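工单主题：Hasta 综合楼 2 号回路间歇性接地故障
阅读时长：6 分钟
受理单位：Tondow 技术支持部
报修联系人：Karine Bouchard
当前状态：已解决，转入观察

一、报修内容

Hasta 综合楼消防控制室反映，自六月上旬起，Birnix 火灾报警控制器间歇性报出“系统接地故障”，故障灯点亮，蜂鸣器鸣响，值班人员按消音键后故障信息仍保留在屏幕上，过一段时间自行恢复。故障出现时未伴随探测器丢失或回路断线信息，火警及联动功能未见异常。Softić 图形显示装置同步收到故障记录，但该记录只带控制器编号，不带回路号，亦无法在平面图上定位。

报修人附来控制器历史记录打印件一份，其中接地故障与恢复记录共 26 对，多数发生在凌晨至清晨之间，最长的一次从 03:40 持续至 08:15。白天亦有零星出现，持续时间较短。

报修人请求：查明原因，并说明在查明之前是否影响系统正常使用。

二、初步答复

Oana Pîrvu 回复：

来件收悉。单点接地故障在多数情况下不会立即影响火警信号的接收，但接地状态下如再发生第二点接地，可能造成回路短路或误动作，故不应以消音方式长期搁置。查明之前，请控制室照常值守，并请注意以下事项：

（1）每次故障出现与恢复均应在值班记录簿中登记时刻，同时登记当时楼内是否有保洁冲洗、设备启停、施工作业等情况；
（2）请勿自行拆除控制器机柜内的接地线。以往曾有用户以此方式“消除”故障，结果是检测电路失效，故障依然存在；
（3）请提供回路竣工图，并标明短路隔离器位置。如竣工图与现场不符，请在图上用红笔改正后再行提交；
（4）请说明近期有无线路改动，包括其他专业单位在吊顶内的作业。

三、用户补充资料

Karine Bouchard 回复：

竣工图已随附。2 号回路自一层控制室引出，经一层大厅、地下一层设备区至室外汽车坡道，再返回一层，沿途设短路隔离器 6 只。坡道入口及坡道中段设有手动火灾报警按钮，均为室外安装。竣工图上坡道一段的走向与现场略有出入，图中画为暗敷，现场为沿墙明敷金属管，已改正。

近期线路改动：地下一层设备区曾更换照明灯具，由物业电工班组实施，据其陈述未触及消防线路。值班记录自收到上次答复后开始登记，暂未看出与设备启停有关。保洁冲洗坡道安排在下午，与故障时刻也对不上。

另，夜班人员提出，故障较多的几个早晨外面都有雾。此项仅为印象，未作登记，供贵部参考。

四、远程分析

Oana Pîrvu 回复：

资料已阅。将历史记录按时刻排列后，故障起始集中于后半夜，恢复集中于上午，与机电设备的启停规律不符，倾向于受潮引起的绝缘下降。夜班人员所述有参考价值，请自即日起在记录簿中增加天气一栏。

需要说明的是，现有资料尚不足以认定故障在室外段，甚至不足以认定在 2 号回路。Birnix 控制器的接地检测取自机内直流电源，由其供电的回路、联动电源输出、通信接口均在检测范围之内，任何一处接地都会以同一条信息报出。工单标题中写明“2 号回路”，系报修时填写，请问依据为何？

Karine Bouchard 回复：

标题系控制室根据一次偶然观察填写。某日清晨故障存在时，值班员曾按维保人员此前的电话指导将 2 号回路在菜单中屏蔽，故障随后消失，因此认为在该回路。现在看来依据不够充分，标题暂不改动，以免与纸质台账编号不一致。

Oana Pîrvu 回复：

在菜单中屏蔽回路，只停止该回路信息的处理，并不断开回路的电气连接，对接地检测没有影响。故障在屏蔽之后消失应属巧合。判断接地所在部位，须将回路端子逐一从控制器上物理脱开。此项操作会使相应区域失去自动探测，必须由维保人员到场实施，并事先落实巡查措施。现安排 Rafsan Sarkar 到场，请贵方确认时间。鉴于故障白天较少出现，建议自 05:00 开始。

五、第一次到场

Rafsan Sarkar 记录：

05:00 到场，办理停用手续，控制室派员对停用区域进行徒步巡查，双方签字确认。

到场时接地故障存在。用万用表直流电压挡测量控制器电源正极对地、负极对地电压，两者明显不对称，负极对地接近零，判断为负极侧接地。

依次脱开联动电源输出端子、图形显示装置通信线、各回路端子。脱开联动电源输出后电压无变化；脱开 Softić 通信线后电压无变化；脱开 1 号回路后无变化；脱开 2 号回路后，正负极对地电压恢复对称，面板故障信息于片刻后自行消除。重新接入后故障再现。为排除巧合，同一操作重复两次，结果一致。由此确认故障位于 2 号回路，工单标题不必更改。

随后拟以隔离器为界分段测量。至 07:30 尚未完成第一段，故障自行恢复，对地电压转为正常，分段无法继续。以兆欧表测量前须将回路上全部探测器及模块自底座取下，否则可能损坏器件，当日停用手续的时限不允许，故恢复系统，经手动按钮及感烟探测器各试验一次，报警正常，撤场。

遗留问题：故障存在的时间窗口较短，下次到场须先从疑点最大的一段入手，不宜按顺序自首端查起。
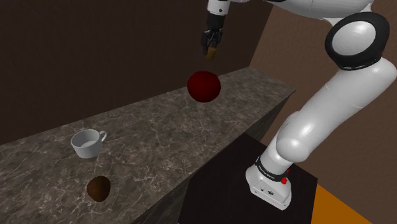

Leen Boutros 在本工单下留言：我方所管楼宇也使用 Birnix 控制器，去年遇到过类似情况，最后查出是探测器底座的固定螺钉压住了屏蔽层的毛边，与天气毫无关系，却也是时有时无。建议贵方在认定受潮之前，先核对屏蔽层的接地方式。我方当时的问题就在于屏蔽层两端都接了地，中间又有一处与负极线相碰。若屏蔽层仅在控制器一端接地，将这一端临时脱开，再观察对地电压，即可知道接地是否经由屏蔽层形成。此项操作不需要停用回路，几分钟即可完成。

Oana Pîrvu 回复：

意见采纳。竣工图对 2 号回路屏蔽层的处理没有标注，请 Rafsan Sarkar 下次到场时先行核对。屏蔽层脱开期间回路抗干扰能力下降，测量完毕应即恢复，不得以此作为长期运行方式。

六、第二次到场

Rafsan Sarkar 记录：

04:30 到场，手续同前。控制室告知，故障自 02:50 起持续存在，天气栏登记为有雾。

第一步，核对屏蔽层。2 号回路去线、回线的屏蔽层均汇接于控制器接地排，沿途接线盒内屏蔽层连通，末端未另行接地，接法无误。临时脱开屏蔽层后，正负极对地电压无变化，可以排除经屏蔽层接地。随即恢复。

第二步，分段。本次自地下一层设备区末端的隔离器开始，将通往坡道的一段两端同时脱开。脱开后电压恢复对称。将该段从设备区一侧单独接入，故障再现。至此范围缩小至坡道段，涉及两只隔离器之间的手动报警按钮及其接线盒。

第三步，逐点检查。坡道入口手动报警按钮拆下后，底盒内干燥，端子无锈蚀。坡道中段手动报警按钮拆下后，底盒底部有少量积水，端子排负极一侧有绿色锈迹，锈迹延伸至盒体金属固定片。将该处负极线自端子上取下，对地电压即恢复正常，接回后故障再现。

第四步，查找进水途径。底盒顶部进线口所用密封接头规格偏大，橡胶圈未能抱紧电缆，管内凝水沿电缆外皮流入盒内。盒底排水孔原应开启，现场发现被油漆封死。据物业所述，坡道墙面曾重新粉刷，具体月份已无从查考。

临时处理：清除积水，更换端子排，负极线重新剥头压接，疏通排水孔，进线口以防水胶泥临时封堵。05:50 全部恢复，面板无故障信息。对坡道段手动报警按钮逐一试验，控制器显示地址与现场相符，Softić 平面图位置与现场相符。

七、永久处理

Rafsan Sarkar 记录：

材料到场后实施永久处理，内容如下：

更换坡道中段手动报警按钮的室外底盒，进线改为由底部引入，进线前作滴水弯；
密封接头按电缆外径重新选配，拧紧后以手拉电缆不产生位移；
坡道入口手动报警按钮虽未发现进水，其密封接头与中段为同一规格，一并更换；
坡道明敷金属管最低处增设带排水孔的接线盒；
各底盒内器件接线采用预绝缘端头，裸露导体不超出端子。

处理完毕后，取下坡道段全部器件，以兆欧表测量该段导线对地绝缘，正极、负极读数均符合验收要求，数值已填入测试表，由 Karine Bouchard 签字留存。测量后经充分放电，再将器件装回。

八、用户提出的其他问题

Karine Bouchard 回复：

处理结果已核对。另有三事请予答复：其一，Softić 图形显示装置能否显示接地故障所在回路；其二，历史记录已接近存满，是否可以清除；其三，其他室外手动报警按钮是否有同样隐患。

Oana Pîrvu 回复：

其一，不能。控制器发出的接地故障信息本身不含回路号，图形显示装置无从取得，升级软件亦无法改变。如希望缩短今后查找的时间，可考虑对室外段单独设置回路，但此属改造事项，应由设计单位出具意见，本工单不作处理。

其二，历史记录存满后由新记录依次覆盖旧记录，不影响运行。清除之前请先导出并归档，至少保留至本工单观察期结束。控制器历史记录是本次判断的主要依据，若当初在报修前已经清除，排查时间会长得多。

其三，根据贵方竣工图，1 号回路在屋面另有室外器件。建议在下一次季度维保时逐一开盖检查，重点查看密封接头规格与排水孔。Hasta 综合楼全部室外底盒共 16 只，除已处理者外，均列入检查表。检查结果请另立工单登记，不并入本单。

九、观察期记录

Karine Bouchard 登记：永久处理之后，控制器未再报出接地故障，期间登记有雾的清晨数次，雨天数次，对地电压由值班员按 Rafsan Sarkar 所留表格每日 06:00 记录一次，正负极均对称。

有一次面板报出“备用电源故障”，经查为物业电工对配电箱作业时误断充电回路，恢复后消除，与本单无关，已另行登记。

Todor Stojanović 审核意见：

处理过程完整，依据充分，同意将状态由“处理中”改为“已解决，转入观察”。有两点须予整改。

第一次到场时未携带回路分段所需的全套工具，虽未造成后果，但占用了停用时限。今后凡属间歇性接地故障，派工前应由技术支持部列明携带清单，并在工单中留痕。

值班员在报修之前即按电话指导屏蔽回路，屏蔽与解除的时刻均无书面登记。屏蔽期间该回路火警不作处理，属重要操作，须先办理手续，后操作面板。请 Oana Pîrvu 就此向电话值守人员重申，并请 Hasta 综合楼控制室一并遵照执行。

Oana Pîrvu 回复：已传达，签收记录随附。携带清单拟稿如下，请各组补充：万用表、兆欧表、回路端子短接线、预绝缘端头及压接钳、各规格密封接头、绝缘胶带、探测器拆装杆、停用告知牌、空白测试表。

Rafsan Sarkar 回复：建议增加强光手电及吸水材料，坡道底盒位置照明不足。

Oana Pîrvu 回复：已列入。观察期满如无新增记录，由控制室在本单签署意见后关闭。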